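In-Sink Drying Rack

From the Stindthorpe Household Encyclopedia, kitchen section. Entry by Leonie Danzer.

An in-sink drying rack is a rack for wet dishes that sits inside a sink bowl or across the top of one, so the water runs off the dishes and goes straight down the drain. Some people call it a sink basket, a sink grid (wrong, see below) or a roll-up rack (only sometimes right). I've had one kind or another for most of my adult life and I was very happy to get this entry, even though it means I also have to cover the pull-out racks that live in cabinets under the counter, which I know less well. Beat Eder helped me with those. 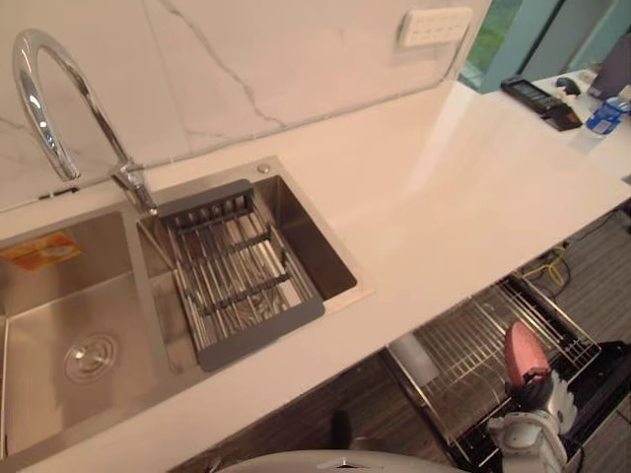
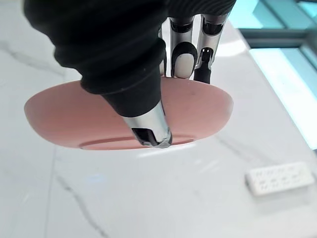
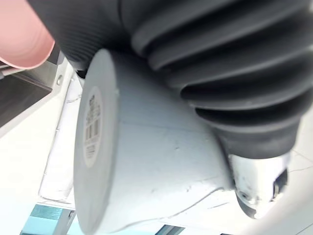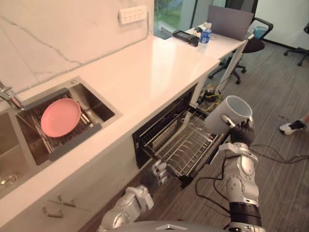
First picture: a rod basket in the smaller bowl of a double sink. Second: a pink dish on the tabletop. Fourth: a pink plate resting flat on the sink rack, with a wire rack pulled out below the counter.

What it's called

The name is a mess. In stores I've seen the same thing sold as a colander, a drainer, a drying basket and an "over-sink organizer," and I once spent an entire Saturday morning ordering what I thought was a rack and got a plastic bowl with holes. For this encyclopedia we settled on "in-sink drying rack" for anything that holds dishes and drains into the bowl. A sink grid is a different item: it lies on the floor of the bowl to keep pots from scratching the steel, and you'd have a hard time drying anything on it because it sits down where the dirty water goes.

"Draining board" is different again. That's the ridged, sloping area beside the bowl that a lot of older sinks have, made in one piece with the sink. My grandmother's had deep grooves and I loved running my finger down them. If your kitchen has one of those, you can probably skip half of this article!

Main types

The basket type drops down into the bowl and hangs by its edges or stands on little feet. It's usually a rectangle of steel rods or wire in a frame, and the frame can be metal or plastic. The first picture has one with steel rods running lengthwise in a dark gray plastic frame. It doesn't fill the whole bowl, and I like that, because the bare strip along the side gives you somewhere to pour out a glass without lifting anything.

The bridge type lies on top, from rim to rim, with nothing hanging down. Good for big platters, less good for anything with a narrow bottom, because a wine glass will find the gap between two rods every single time.

The roll-up type is a row of tubes joined by silicone strips, and you roll it up like a sushi mat when you're done. Handy in tiny kitchens. The tubes on cheap ones sometimes let water in at the ends and then dribble it out later, in the drawer, onto your clean dish towels (ask me how I know).

The expanding type has arms that slide out to fit the sink. I had a Truvitano one that was great until one arm stopped sliding, and after that it was a rack for exactly one size of sink, which wasn't mine.

Why the double sink matters

Most of these racks make the most sense with two bowls. You wash in the big one and rinse and drain in the small one, and you never have to move a rack full of clean plates to fill a pot. With a single bowl you're always juggling. Lovisa Wallin, who read a draft of this, has a single bowl and says I'm being unfair and that she does just fine with a rack across one end, so please take this section as the opinion of a two-bowl person.

The faucet should reach both bowls. A tall gooseneck that swivels is the usual answer, and standing it on the back edge between the bowls works nicely. Before you buy a rack, swing the faucet all the way over and see where the spout ends up. A rack with tall sides can block it, and then you're stuck rinsing at an angle.

Measuring

Measure the inside of the bowl at the top, at the bottom and front to back, because the walls often slope and the corners are rounded. Write the numbers down. I keep mine on a piece of tape inside the cabinet door. A rack that's too wide will ride up on the curved corners and rock, and one that's too narrow will slide around and bang against the steel.

For the cabinet kind, which I'll get to, the number to know is the inside width of the cabinet and not the width of the door. My own base cabinet is sold as a 900 mm unit, and the part you can use is narrower once you take off the side panels and the slides. The usable depth gets smaller too if there's a pipe back there. Rana Home, where I bought my last rack, took it back without a fuss when I'd forgotten the pipe, and I'm still grateful.

What goes on it

Plates can stand or lie flat. Flat is fine for one or two, and I do it constantly with a breakfast plate, but a flat plate drains slowly, especially if it has a rim or a foot ring underneath. The foot ring is the raised circle on the bottom of most plates and bowls, and turned upside down it makes a perfect little pond. Tip the plate a bit against something and the water runs off.

Bowls go upside down, leaning. Wide shallow ones are the hardest, because they take up the whole rack and then there's no room for forks. I wash those last and dry them with a towel.

Mugs are the same story as foot rings: many have a hollow in the base, and if you set the mug rim-down you get a puddle on top. Rahel Holzer gives hers a quick shake over the sink and swears by it. Handles are useful for hanging if your rack has pegs. If it doesn't, pick up the mug by its handle and lean it against the tines of a wire rack, with the opening down and a gap for air.

Glasses I put on a folded towel on the counter. Steel rods and thin glass make me nervous. Plenty of people disagree.

Knives should never go loose in a basket down in a bowl, especially if somebody else is going to reach in there.

Pull-out racks under the counter

This is Beat's part, lightly chewed over by me. A pull-out drying rack is a wire frame with upright tines that slides out of an opening in the base cabinets. You fill it, push it in, close the door, and the counter is clear. Some have a door that folds down in front, so the wire rack comes out over it. The tines stand in rows and you slot plates between them, the way you'd file folders.

The layout I like best has one of these close to the sink, so wet plates only travel a short way and most of the drips land on something that can take it. The fourth picture has that arrangement: the rack comes out of a black opening below the middle of the counter, to the right of the bowls. If the opening is several steps away you'll be mopping.

A few things to know. A cabinet rack without a drain needs a tray, and the tray needs emptying. Beat forgot his for 11 days once while he was away and came home to a smell he described to me in more detail than I wanted. The door should stay open a crack while things are wet, at least overnight. And when the rack is out, it's right at shin height! In our kitchen the rule is that whoever pulls it out pushes it back in before walking away.

Loading order is a matter of taste. I start at the back and work forward, big plates first, so I'm not reaching over anything. Hold the front edge of the rack with one hand while you load with the other, otherwise a smooth slide will start creeping back in on you.

Materials and rust

Stainless steel rods hold up best. Coated wire is cheaper and softer on plates, but once the coating cracks at a tip, rust gets in and leaves orange dots on the bottoms of your dishes. You can buy rubber caps for the tips. My Cerer rack came with a bag of spare ones and I've used 2 so far.

Plastic frames don't rust and they're gentle on the sink rim. They do get cloudy or chalky with hard water, and gray hides it better than white does. Andri Zwahlen, who lives somewhere with terrible water, soaks his in vinegar and warm water for an hour and scrubs the corners with an old toothbrush.

Cleaning

People forget that the thing holding clean dishes gets dirty. Slime collects where the rods meet the frame, and underneath, where you never look. I take mine out once a week, wash it in the big bowl with dish soap and let it dry leaning up. While it's out, wipe the bowl beneath it and clean the drain cover. If your sink still has the maker's sticker on the inside wall, now's a good time to get it off with a little cooking oil on a paper towel. Let it sit, then rub. Mine stayed on for years because I'd stopped seeing it.

Wipe the seam where the backsplash meets the counter, too. Splashes run down the wall and sit there. On light stone or anything with a marble look, a dark line along that seam is sometimes just a seam, but if it wipes off on a cloth you've got mildew.

Weight and other limits

Makers usually print a weight limit somewhere in the leaflet. I've never weighed my dishes at the sink, but I did put my everyday mug on the kitchen scale for this entry and it came to 300 grams, so a full load of those plus dinner plates adds up fast. Cast iron doesn't belong on any of these racks. Dry it on the stove.

See also

Draining board; Sink grid; Dish towel; Gooseneck faucet; Hard water; Plate rack (wall-mounted)

Entry last revised April 11, 2022. The section on expanding racks is still short, and if you own one whose arms both slide, please write to me.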